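Trandis Bench Oil, 1 litre
Clear finish for timber boards, benchtops and shelves
Stock no. 3185

We stock a lot of timber finishes and we don't believe most of what is printed on the tins. Trandis is no exception. The label promises a "lifetime glow", and we'd ask whose lifetime. What you get for your money is a thin, slightly yellow oil that goes on with a rag and doesn't smell too bad.

Does it beat the Skonura oil we sold for years? On pale timber, a little. It darkens the surface less. On anything red or brown we couldn't pick one from the other, and the Skonura is cheaper. If you already have half a tin of that in the shed, use it up first.

The maker says one coat. Plan on three, with a light sand after the first, and leave it overnight between coats. In a cold garage, leave it two nights. Wipe off the extra after fifteen minutes or it will go gummy, and then you'll be scraping.

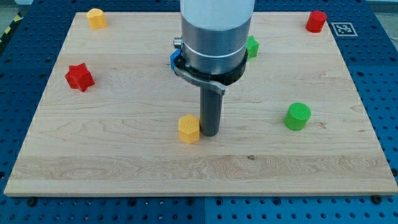 Pale timber board with coloured blocks.

Coverage is given as up to 3,000 square centimetres per 50 mL. We found that generous for raw end grain, which drinks the stuff. Buy the bigger tin if you're doing a whole bench.

"Food safe" is another claim to read slowly. The small print says once fully cured, and full cure is given as 30 days. We wouldn't put bread on it before then. For chopping boards we'd sooner sell you plain mineral oil, stock no. 1446, and save you the wait.

It won't hide scratches, whatever the leaflet says. It won't stop a hot pan leaving a ring either. Oily rags can catch fire on their own, so lay them flat outside to dry before they go in the bin.

Sizes: 250 mL, 1 litre, 4 litres
Colour: clear only (the "Natural" tint has been dropped)
Clean-up: mineral turps
Also see: Zerouali hard wax, stock no. 2190

Page checked Apr 28, 2021. The 4 litre tin is back in July, according to the supplier.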